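Latstead Neighbors Help Board
Home & Kitchen > Furniture care

White cloudy patch on my dining table, is it ruined?

Asked by Despina Dumitrescu, 5/27/20
Viewed 74 times

Hi all, first time posting so sorry if this is in the wrong section. I have a wood dining table that came from my aunt, and last night I put a casserole dish straight down on it with only a thin cotton dish towel underneath. I know, I know! When I picked the dish up there was a big cloudy white patch, sort of oval, and it's still there this morning. I can't feel anything when I run my finger across it and the wood isn't black or burned or anything like that. It just looks like somebody breathed on it and it never cleared.

I don't know what the finish is. My aunt bought it in the eighties and she always wiped it down with a lemon spray. My sister says mayonnaise, my neighbor says toothpaste, and a guy at the hardware store told me I'd have to strip the entire top, which I really don't want to do in a kitchen this small. We eat at this table every day. Is there anything I can try first that won't make it worse?

2 people have this question too

3 answers

Everaldo Sales
Accepted answer

Don't strip it! Please don't strip it yet. What you've got sounds like a classic heat mark, where moisture gets driven into the finish and turns it cloudy. The wood under it is most likely fine. If the mark were dark I'd be telling you something else, but white is the good kind to have.

I refinished furniture on the side for 22 years, mostly tables and dressers, and I've taken out more of these than I can remember. I'd start with the gentlest thing and only move up if you have to.

Give it a couple of days first. Some of them fade by themselves if the room is dry, so run a fan if it's muggy where you are. Take the tablecloth off and leave the top bare.

If it's still there, get a plain white cotton T-shirt (no print, no buttons), fold it once and lay it over the patch. Empty all the water out of your iron and set it on low, steam off. Press for four or five seconds, lift, and look. Then do it again. You're warming the finish just enough to let the moisture out, and you have to keep checking because too much heat is how you got here in the first place. I usually see a change by the third or fourth pass.

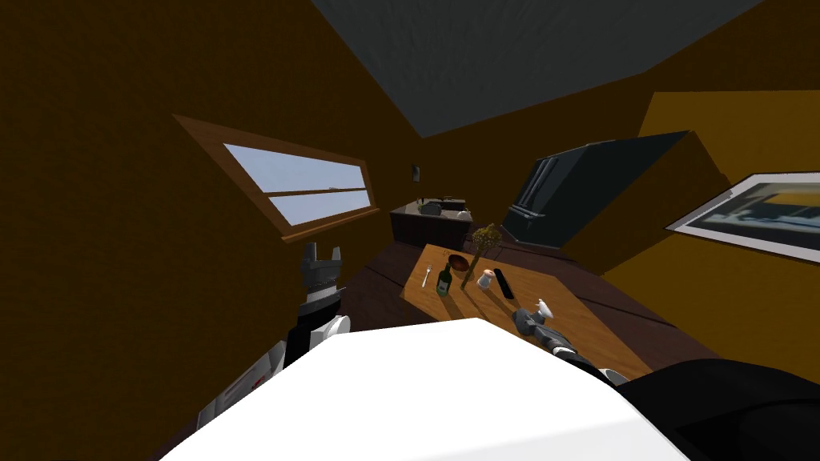
If you get halfway and it stalls, let everything cool down completely and try again the next day. I had an old oak table that took me three evenings – the first night I was sure I'd made no difference at all, and then it was half gone by breakfast.

After that the next step up is a little mineral oil on a soft cloth, rubbed with the grain and left overnight, then wiped off. Past that you're into very fine steel wool and paste wax, and I'd practice on the underside of a leaf before going anywhere near the top. Steel wool will change the shine, so you may end up waxing the whole table to get it to match.

One more thing, that lemon spray. A lot of them have silicone in them and it builds up over the years. Wipe the spot with a cloth barely damp with mineral spirits before you try the oil or the wax, windows open, and test it underneath first.

Comments on this answer

Despina Dumitrescu: Thank you!! Did the T-shirt thing tonight and it's already way lighter. There's still a faint ring on one side but I have to get down at table level to see it. Going to let it rest and do another round tomorrow.

Everaldo Sales: Great, that's how it's supposed to go. Don't turn the iron up to finish it off, people always do that.

Éabha Horgan

Mayo worked for me. I left it on overnight with a paper towel over it and wiped it off in the morning. Mine was only a small cup ring though, and the dog was very interested, so shut the door. I wouldn't use toothpaste, it scratched a side table of mine and left a dull spot that I see every time I sit on the couch.

Abhishek Rathore

Get a glass top cut to size. We did that 7 years ago and I haven't thought about it since. Fingerprints are a pain though.

Comments on this answer

Sosina Asfaw: Put the little clear pads under it if you do this. Ours sat flat on the wood and stuck in the summer.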